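Home | Units | Week by Week | Readings | Submit | Contact

Posted in January by Pallavi Goel

PLAY MATERIALS AND PLAY SPACES: NOTES FOR WEEK 6
Construction play, and the great sorting debate

Bring these notes to the tutorial. Santosh Agarwal is taking the afternoon group and has less patience than I do for people who left them at home.

1. What we mean by construction play

Any play in which a child joins, stacks, balances or wedges separate pieces to make something that wasn't there before. Blocks, bricks, cardboard boxes, couch cushions, your good saucepans. For assessment purposes, leave out playdough and sand, which have their own week and their own mess.

Terms you'll need:

Open-ended material: can be used many ways and doesn't tell you when you're finished. A jigsaw is closed. A tub of bricks is open, until an adult glues a picture of a castle to the lid.

Stud: the round bump on top of a brick. Children say "dots", "bumps" or "buttons". Learn the local word in your room and use it.

Loose parts: pieces with no fixed purpose. In practice, whatever ends up under the fridge.

2. Size matters

Large plastic bricks suit small hands, and for our purposes they are the default for the under-fours. Small bricks come later, along with tweezers and recriminations. Check every set against the choking hazard guidance in your centre's policy folder before it goes near the toddler room.

3. Quantity

Every catalogue wants to sell you the tub of 1,000. Meenakshi Bhatt ran a room for years with the 2,000-piece Nollance set, and her summary was that she had spent her career on her knees. A huge tub gets tipped, admired for a moment and walked away from. A modest pile gets built with.

Try this on placement: put out 15 bricks for one child and watch for the length of a cup of tea. Then add a handful. Write down what the child does with the new ones, in plain words. "Put two on the end of the wall" is an observation. "Demonstrated emerging spatial mastery" is a horoscope.

4. Colour, and whether to sort it

Some of you will have been trained in the Uretti shelf method, with one colour per basket and a label on each. It looks marvellous at open night. It also means the adult has done the sorting, and sorting was the interesting bit.

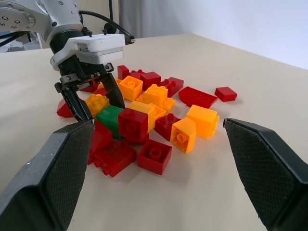

My own preference is the mixed pile, tipped straight onto a pale table and left alone. Keep the palette small and let it be uneven. Red, yellow-orange and green will do, and if the reds have the numbers and there is a single green brick in the lot, so much the better. A lone green brick is a negotiation waiting to happen. It becomes the door, the dragon or the cause of tears, and you learn more about turn-taking from it than from my Week 4 lecture. Leave pieces lying as they fall, too. A brick standing on its end next to one lying studs-up is a ready-made question about which way round things go.

5. Packing away

Warn, wait, then begin yourself. Do not sing unless you can. Half-built things may stay on the shelf overnight if the builder asks, and you'll need a shelf.

For the tutorial

Read the Lodhi chapter on block corners (skip the appendix, I always have). Bring one written observation of no more than a page. Be ready to defend your position on baskets.

COMMENTS

Dinesh Malhotra: We have the Gomance tubs at our centre and the lids don't fit once the bricks are in any kind of built state. Is that covered in Week 7?

Pallavi Goel: Week 7 is water play, Dinesh. Bring a towel.

Mamta Khurana: Defending baskets. I have three colour-blind kids in my family and the labels helped them. Can I argue that in the tute?

Pallavi Goel: Please do. It's a better argument than Uretti's.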